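Curnesska two-arm cell: setup and upkeep notes
Maintained by Agnes Haugen and Joni Pelkonen. Last revised May 27, 2023.

The cell has 2 arms on one front rail over a marble top. Tighten the rail bolts before homing, then home the left arm first. Leave slack in the cable sleeves at the base.
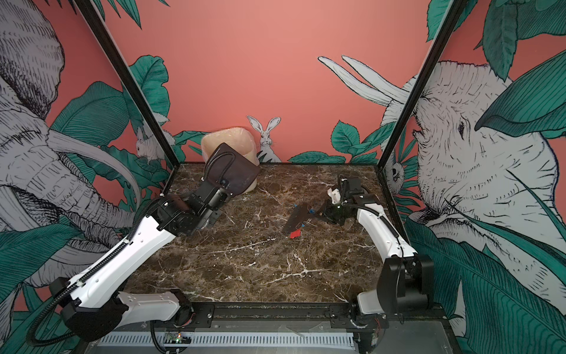
How often do the rail bolts need checking?
Every 25 hours of run time, and after any hard stop.

Grippers
Wipe the finger pads with a dry cloth at the end of each shift. If a tool slips, replace both pads on that gripper. Spares are in the Boström drawer. Close each gripper on the test block 5 times before loading a task.

Sweeping task
Bin at the back wall, brush in the right gripper, dustpan in the left. Scraps are red and blue paper.

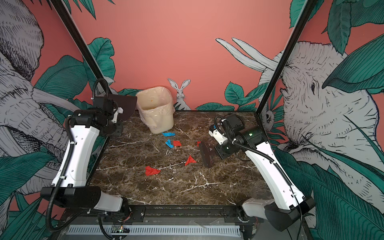 Reset the arms to home before reaching in to lay out new scraps. Log any joint fault with the arm side and the joint number.

Known issues
The left wrist cable was replaced in November. Order the next one from Cammont.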